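Penrose to get its new water main at last, with work starting this month
Posted 2021-01-03 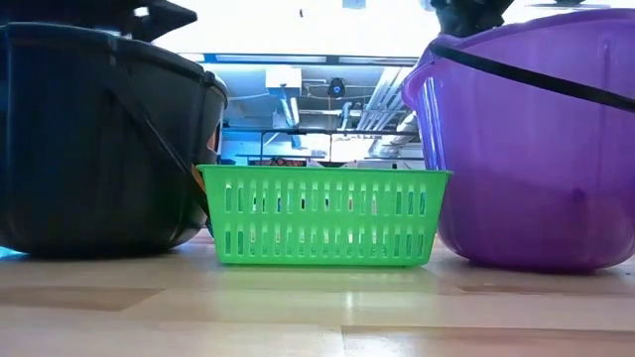

The old water main under the middle of Penrose is going to be replaced, and if you have lived here through even one winter of brown taps and sudden puddles on Chapel Hill you will know how long the town has been waiting to hear it. Arnoto Water confirmed the job just before Christmas, and letters have been going out to every home affected. There will be some days when the supply has to be turned off, always with notice, and the letter suggests putting a bit by the evening before. A big black plastic bucket with a thick rolled rim and a proper handle, like the one at the left there, does very nicely for flushing the loo and for the garden, although you will want something with a lid, kept for the purpose, for anything you mean to drink or cook with.

The pipe itself is almost 80 years old. It is cast iron, laid in short lengths with lead joints, and it has been patched so many times that the last crew to dig it up, outside the bakery, are said to have found one repair clamp sitting right up against another. It runs from the bottom of Station Road, up Chapel Hill, across the market square and out along Neltumis Lane to the pumping station, with smaller branches going off it all the way. The new one will be blue plastic, welded into long runs before it goes into the ground, and in places it will be pulled through inside the old iron so that the road needn't be opened along its whole length. That last part will come as a relief to anybody who remembers what the gas works did to the square.

In all, 2000 metres of pipe will go in, and 1670 homes will be moved over to it, along with the shops, both schools, the surgery and the swimming baths. Work will touch 13 streets, though some of them only at the corner. The lower end of Station Road comes first, and the crews will work their way uphill from there, finishing at Neltumis Lane in March if the weather is kind to them. We have all seen what a hard frost does to a timetable, so it may be wise to treat March as a hope for now. Arnoto Water says it would sooner take an extra week than fill in a trench over frozen ground and have to come back to it, and most people who have driven over the dip outside the old post office will probably agree.

What it means if you live on the route

Each street will get a card through the door before the work reaches it, with the hours when the water will be off. The company expects most homes to be without water for one morning only, while their own connection is moved across. Homes on Chapel Hill may have two goes of it, thanks to a valve at the top of the hill that has to be changed separately. The taps should be back on by the middle of the afternoon, and a second card will come round if anything is likely to run late.

When the supply does come back it may spit and cough for a little while and look cloudy, like a glass of milk let down with water. This is air, and it clears from the bottom of the glass upwards if you leave it standing on the side. If it comes through brown, run the cold tap in the kitchen gently until it is clear, and leave the washing machine alone until then. Plenty of us have learned that one the hard way with a load of white school shirts. Please don't run the hot tap first, or you may draw the brown water into the tank and be looking at it for days.

Anyone who relies on water for medical reasons at home, or who has a new baby, or who simply finds it hard to lift and carry, can ask to be put on the priority list. Bottled water will then be brought to the door and carried in as far as the kitchen if that is wanted. There is a form with the letter, and the library has large-print copies at the front desk. You can also put a neighbour's name forward, with their agreement, and it would be a kindness to knock and ask, particularly this winter when so many people have been keeping to themselves.

Roads, buses and parking

Station Road will be one way, uphill only, while the first stretch is dug. The Zerkia bus will still run, but it will miss out the stop by the chemist's and use the one at the top of the car park instead, and the timetable taped up in the shelter has already been changed to show it. Chapel Hill will have traffic lights. The market square will stay open to people on foot throughout, and boards will be put down over the trench wherever there is a shop door on the other side of it.

Market stalls are being asked to move along to the church end while their usual side is fenced off. The fish van, which has stood in the same spot for as long as most of us can remember, will be next to the war memorial, and the cheese stall will be facing it. There is no extra charge for the pitches during the works, and the council has said it will look again at the rent if trade is badly hit. Shopkeepers who think they have lost money can claim through Arnoto Water once the work outside their door is done, so it is well worth keeping hold of the till rolls from now and digging out last winter's to set beside them.

Parking on Neltumis Lane will be suspended one side at a time. Residents there have been offered spaces behind the swimming baths, and the barrier will be left up overnight. It's a bit of a walk with shopping, and the path by the hedge is dark, so the council has promised that the two broken lamps will be mended before the first cars have to be moved. We reported those lamps ourselves in the autumn and will be very pleased to see them lit!

A few things that have been asked already

Several readers have wanted to know whether their own pipe, the one that runs from the pavement to the house, will be replaced at the same time. It won't be, as a rule, for that part belongs to the householder. The exception is lead. If the crew find lead at your boundary they will tell you, and you can then apply to have the company's side changed without charge, provided that you have your own side done as well. Houses in the old terraces off Chapel Hill are the likeliest to have it. You can often tell by looking under the kitchen sink for a dull grey pipe that shows silver when you scratch it gently with a coin.

Others have asked about water pressure, which has never been much to boast of at the top of the hill. It ought to improve, and upstairs showers along there may come as quite a pleasant surprise. If you have an elderly tank in the loft, have a quick look at the ball valve before your street is switched over and check that the overflow pipe is clear.

Water bills will not go up on account of the work, according to the letter, and there is no need to have a meter fitted. Nor will anybody need to come indoors to move your supply across. Should a caller say otherwise, ask for their card, leave them on the step and ring the number printed on your bill. A genuine caller will be perfectly content to wait, even in the rain.

The drop-in session that had been planned for the Penrose Rooms can't go ahead in the present circumstances, so the maps have been put up in the library window instead, facing outwards, where they can be read from the pavement at any hour. The route is marked in red and the valves in green. There is a letterbox just beneath for written questions, and answers will be pinned up beside the maps as they come in. We shall print the street-by-street dates on this page as soon as the first cards have gone out.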